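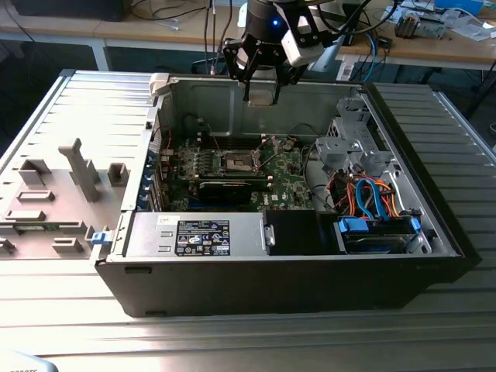

Gripper over the tower, side panel off, no cooler on the socket.

ok dump thread on the planner rewrite while it's fresh. mostly software, sorry hardware people

Hulla (our task planner) used to treat a PC case like an empty box with a target in it. Plan straight down, do thing, plan straight up. Fine for a bare board on a bench. Terrible inside a chassis. Walls, drive cage, cables everywhere, and the planner knew about none of it

First fix was dumb and it helped the most. Every target gets an approach cone now, and the cone gets clipped against the case model before we sample anything. Before that we sampled first and threw stuff away after. Planning call went from 100 ms to 23 on the same machine, same scene file

Didn't touch the solver. Just stopped feeding it garbage

Second thing: cables. Cannot model cables. Tried. Neema Shirima spent most of October on a nice spline thing and it looked great in the viewer and was wrong the second anything got nudged

So now cables are a cost. Depth map comes in, anything that isn't the case model or the board model becomes "stuff", stuff gets inflated, planner pays to go near it. Doesn't care if it's a SATA cable or a bit of tape

Downside is it gets scared of its own fingers if the self filter is late. Self filter was late a LOT. More on that below

Perception side is Pemport. Two sources: fixed view gives the case pose, wrist view gives the part pose. They used to publish into the same transform tree with no rule for who wins. Guess how that went

Rule now: fixed view owns everything until the gripper is inside the case volume, then wrist owns the board and fixed view only gets to veto. Handover happens once per approach and it's logged. No more blending. Blending two poses that disagree gives you a third pose that's also wrong

CPU is the hard one. Pins are in the socket on this kind of board so the last bit of the move has to be square and slow and you do not get to scrape around until it drops in, like you would with a peg

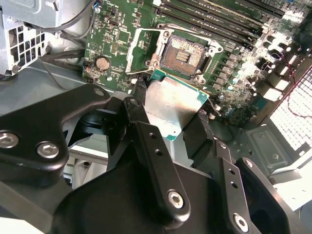 Neema Shirima: what's stopping it from descending on a stale socket pose? last I looked the age check was in the logger, not in the controller

Yep fair, it was. Moved it. Controller now refuses to start a descent if the socket pose is older than 65 ms, and it rechecks every tick on the way down. Stale = hold position, don't retreat. Retreating on a stale pose was its own adventure

That age check found a real bug in the first hour btw. Wrist stream was stamping frames on arrival and not on exposure. So every pose looked young. They were not young. We had been tuning gains against a lie for weeks

Also explains the self filter thing. Depth frame with the wrong stamp, joint states with the right stamp, filter masks out where the fingers are instead of where they were, leftover finger pixels turn into "stuff", planner panics. One timestamp. All of that was one timestamp

Next: force limits. They lived in three config files and the loader took whichever one it read last. Load order depended on the OS. Worked on my laptop, didn't on the cell PC, classic

One file now. Limits are per skill (seat, pull, press, nudge) and a skill without a limit won't load. People complained for a day and then found skills that never had a limit at all. me too, one was mine

Lattch handling is still rough. Skill tree says open latch → move part → close latch, but there's no state for "latch half open", so if perception says 0.5 confidence the tree just picks one. Want an explicit unknown that forces another look. Branch is up, needs review, please someone

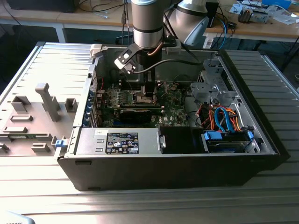
Over the memory modules, graphics card just below. Tight spot to plan in.

Memory is where the cone clipping earns it's keep imo. Row is narrow, wrist is not. Old planner would happily give you a path with the fingertips perfect and the wrist through the cage. Collision check was only on the tool link!! Whole wrist chain is in there now

Replay tool got some love too. Khurram Gilani added a scrub bar that steps by planner decision and skips the dead time in between. Open a log, hit right arrow 7 times, you're at the bad grasp. Used to be twenty minutes in a text editor

It also draws the rejected paths in gray. Turn that off on long logs or it eats your RAM. default is on, will flip it

Still open:
- unknown state for latches (see above)
- case model is loaded by hand, wrong one = confident nonsense
- Pemport drops the wrist stream when you restart the viewer, no idea why
- docs. lol

If you're on the old config format the converter is in tools/, run it with dry run first, it overwrites in place. I learned

Questions go in the Hulla channel, not my DMs pls, I lose them. Back to the stamp fix, still have to port it to the Tambunan cell tonight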